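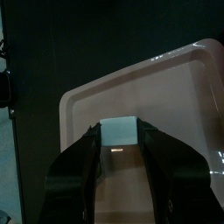

Banana Bread Questions, Answered

I get the same emails every week about the banana bread, so I finally put my answers in one spot. Go grab a coffee!

Can I use frozen bananas?
Yes, please do! I almost always have a bag of them going. Thaw them in a bowl and pour the liquid in too (it's pure banana flavor).

Mine sank in the middle. What did I do?
Probably took it out early, and I've done it plenty. My loaf pan is a deep one, so it needs the full 84 minutes at a low 325. Yours may be done sooner if it's shallow, so start poking it with a toothpick after an hour.

Can I swap the sour cream?
Plain yogurt works great. Ximena Magaña wrote in January to say she uses buttermilk, just a bit less of it, and I tried that and loved it.

Do I have to add nuts?
Nope! My kids pick them out anyway. Chocolate chips are very welcome, and so is shredded zucchini if you squeeze it really well first.

Can I double it?
Sure, it makes 2 loaves. Mix it by hand though, my stand mixer turns a double batch to rubber.

How long does it keep?
Three days on the counter, wrapped up tight. I slice the second loaf before freezing it and toast the slices straight from the freezer, with way too much butter.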